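About us

Conier is a small company in Plonholm. We teach robots to work with their hands, and we do it the slow way: a person shows the task, and the robot learns from what the person did. Our founder, Geum-ok Gil, started the company after many years in garment repair, where she saw how much knowledge is in the fingers and how little of it is written down.

Most of our work is with cloth. Cloth is difficult for a robot, as it changes its shape each time it is touched. 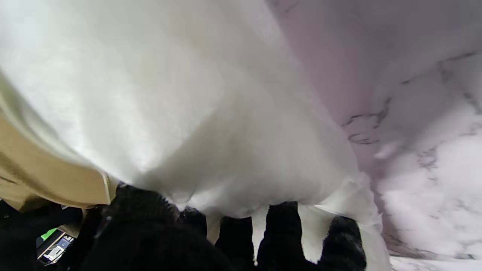 A new task begins with 600 demonstrations. Our operators guide the hand themselves or move it by remote control from the next room, and they work in shifts of 2 hours, with a rest between. When an operator makes a mistake we keep the recording and mark it, so the robot can also learn how a person corrects the hand. For our first customer, Kazmi, we recorded 831 demonstrations before both sides were satisfied. 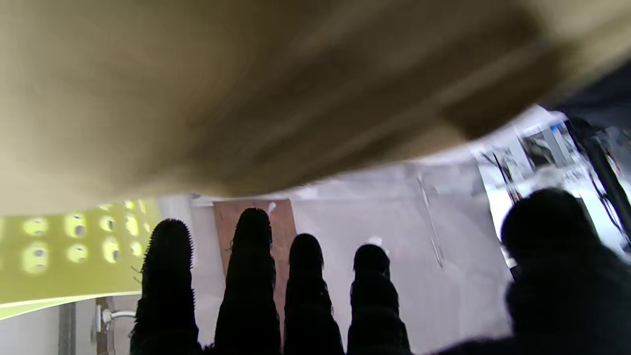
Our team has 5 operators. None of them studied robotics before they came to us, and we are glad of this. They come from sewing, nursing and kitchen work. Each new operator trains for one month together with an older colleague.

Since March we also prepare recordings for Turkisa, who wish to use them in their own laundry rooms. If you have a task that is still done only by hand, please write to us. Visitors are welcome in the afternoon, after 2 p.m.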